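Small Kitchens, Week Five: Where Things Live
Notes to go with Wednesday's session

Hello again. I've typed these up because half of you were scribbling so fast last week that you missed the tea, and I'd much prefer you talked to each other. Everything I said is in here, plus a few bits I forgot. Bring the notes back next time because we'll write on them.

Last week was cupboards. This week is the stuff that doesn't go in cupboards, or that did go in once and has crept out again. I mean the things on the counter, the things on the table, and the things on the chairs (we'll get to chairs).

1. Standing homes and passing visitors

I split everything on an open surface into two lots. A standing home is where a thing lives all the time, day and night, and you'd know it was missing. A passing visitor is something that's been put down. The post is a visitor. So is the tape measure, and so is that one shoe. Visitors are fine, every kitchen has them, but they shouldn't stay longer than a meal.

The trouble comes when a visitor has been there so long that you start arranging the standing things around it. I had a box of tiles from the Plilard job on my own worktop from Easter until July, and by the end I was rolling pastry on a space the size of a tea tray. I had stopped seeing the box at all!

So the first job at home is to stand in the doorway and say out loud which is which. Say it to the cat if you live alone. If you hesitate over something, it's a visitor.

2. The reach test

Folke Berge taught this course before me and the reach test is his, so blame him if your arm aches. Stand at the hob with a pan on it and pretend to cook supper. Stir, turn, taste, salt, lid on, lid off. Every time your hand wants something, notice where it goes before your brain catches up. That's where the thing ought to live. Most people find that two or three things are on the wrong side altogether, and in my case it was the salt, which I had been walking round the table for since I moved in.

Write down what your hand wanted and how far it had to go. Paces will do, don't get the ruler out.

3. Spoons, ladles and the pot they stand in

Somebody asked whether a utensil pot is better than a drawer. I'm a pot person. In a drawer the ladle always ends up on its back across everything else and then the drawer won't open, and you stand there poking at it with a knife. In a pot you can see what you've got and grab it by the handle.

A few things I'd look for. Holes or slots in the sides let the air get round, and I'd pick that over a solid jar any day if you're in the habit of putting things back a bit damp. It wants some weight at the bottom too, or a long ladle leaning to one side will have the whole lot over. And keep it to what you use in a normal week. If you have to hold the others back with your thumb while you pull one out, it's too full.

Chopsticks can go in with the rest. Teodor Amundsen, who some of you met in week two, keeps his in a separate glass and says I'm a savage, but I lose fewer this way.

Where it stands is up to the reach test. If you dish up at the table then the table may be the right place for it, and you needn't feel it's untidy.

4. Things that belong together

The rice paddle lives with the rice cooker. The lid lives on its pan. The washing-up liquid lives by the bowl, or at least on the way to it. I know this sounds like something you'd tell a child, but go and look at your own kitchen tonight. Pairs get split up by washing day to day, since one half dries quicker and gets put away first.

I let a lid sit on its pan on the counter all week if the pan is used most days. A glass lid is nice for this, you can see at a glance if there's anything left inside. Pans that come out once a month should go up high or down low, I don't mind which.

A basket on the counter is useful if it has one job. Bread, or onions, or tea towels. Once it has two jobs it will have nine by the weekend, and then you've just got a prettier version of the drawer with the batteries in it.

5. The table

In a kitchen where you also eat, the table does everything, and that's why I leave it till late in the session. Round ones are kind to small rooms — no corners to catch your hip on — but they're mean about storage, because nothing square sits neatly against the edge. I keep whatever lives on mine in the middle or well to one side and leave the rest free for plates.

Have a cloth if you like a cloth. I'm all for a loud one. A good big flower hides a splash of soy far better than plain white does, and a bit of cheerful writing on it never hurt anybody. Just watch how far it hangs, as a long drop ends up in people's laps and gets pulled.

Chairs: push them in when you get up. A cushion or a throw is welcome, but a chair with a pile on it has stopped being a chair. Basins and buckets can tuck in behind if there's truly no other floor, as long as you can get at them without shifting the furniture.

6. Prices, for those who asked

The Drondley shelf I passed round was 200 kroner and the taller Onu one was 400. The Onu is 18 centimetres deep, so measure your plates first. You don't need either of them for the homework.

7. One to talk over in pairs

Take five minutes with your neighbour on this kitchen. Decide what has a standing home and what's visiting, then swap one thing over and tell each other why.
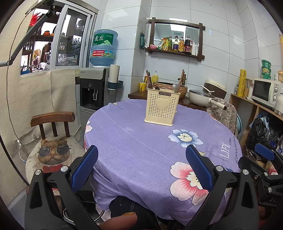 8. For next week

Do the doorway exercise and the reach test at home, and bring your list. If you can, bring your utensil pot as it is, with everything in it (wrap it in a towel for the bus). We'll tip them all out on the long table and have a good rummage. I'll also have the Prello hooks that were out of stock, so bring a bit of cash if you wanted a set.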